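Zornden Learning Pages
Home | Machines | Food and Farms | Space | Ask Us

How a robot arm is looked after

A robot arm is a machine with joints, a bit like your shoulder, elbow and wrist. Each joint has a motor inside it. The arm on this page works at a table in the Stockdale workshop, where it practises kitchen jobs.

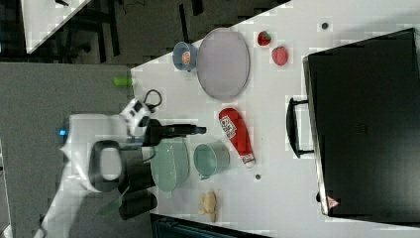
The same table from straight overhead:

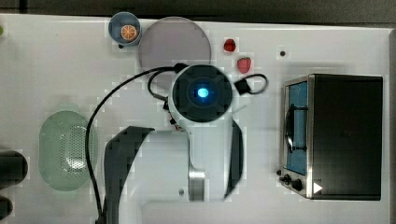

Looking after an arm starts before it moves. The first check of the day is done with the power off, and it covers every cable on the outside of the arm. A cable carries power or messages. If it is pulled tight when a joint turns, the wires inside can break even though the cover still looks fine. That is why cables are left with some slack. Both views show a black cable loop at the wrist, and the overhead one also shows a longer cable that swings out wide before it runs down beside the arm. The person checking follows each cable with a finger and feels for cuts, flat spots and loose plugs.

Next come the bolts. The base of the arm must not rock, or every movement will end in slightly the wrong place. The bolts are tightened with a torque wrench. This tool measures how hard it is turning, so each bolt gets the same pull. Too loose and the base shifts. Too tight and the thread can strip.

Then the power goes on. Many arms have a small light that tells people what state the machine is in. The colours differ from maker to maker, so the workshop keeps the meanings on a card by the switch.

Now the arm has to find out where it is. It moves slowly to a known position called home, and the computer reads the angle of every joint. This is called calibration. The Stockdale arm is calibrated every 53 hours of running, and again after any part is changed. If a joint reads wrong, the gripper might close beside a bowl instead of on its rim.

The gripper gets its own test. It opens and closes five times with nothing between its fingers, then picks up a foam block. Foam squashes easily, so it shows whether the fingers press evenly. Crumbs and sticky spots are wiped off with a damp cloth – never a dripping one, as water can get into the joints.

Every check goes in a logbook. The last full service was at 292 hours, when a worn wrist cable was replaced. The next is due in October.

Words to know
Joint: a place where two parts of the arm meet and turn.
Gripper: the "hand" of the arm.
Slack: extra length left in a cable.
Calibration: checking that a machine's measurements are right.

Last updated: September 2025
Contact Zornden Learning Pages | Copyright Zornden | Back to top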